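Handle

A handle is the part of an object made to be held, and it is surely one of the oldest comforts people ever gave themselves. Cups, doors, spades and suitcases all have one, and most of us take hold of dozens in a day without giving them a thought.

Early handles were often just the plain end of a stick or bone, smoothed by use. Potters later learned to pull a loop of clay and press it onto the side of a jug, a job that still takes a good deal of patience. In the town of Skastbridge, the potter Darren Pickering taught the method on Saturday mornings, and his students' mugs – some of them charmingly lopsided – are still in use there.
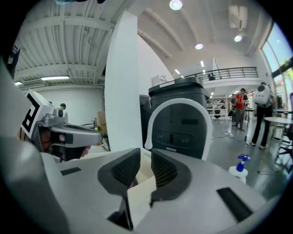

The shape of a handle depends a great deal on how the hand will meet it. A bucket hangs from curled fingers, a knife is held in the closed fist, and a bulkier thing is often easiest to hold with the fingers wrapped around its underside, as with the silver-gray tool at the left. Surface matters as well, and a little roughness is a great help to anyone with damp or tired hands. The same thought applies to parts that do the holding themselves, such as the two dark gray fingers with textured pads on the sides that face each other. Kitchen tongs and pliers often have ridges in the same place.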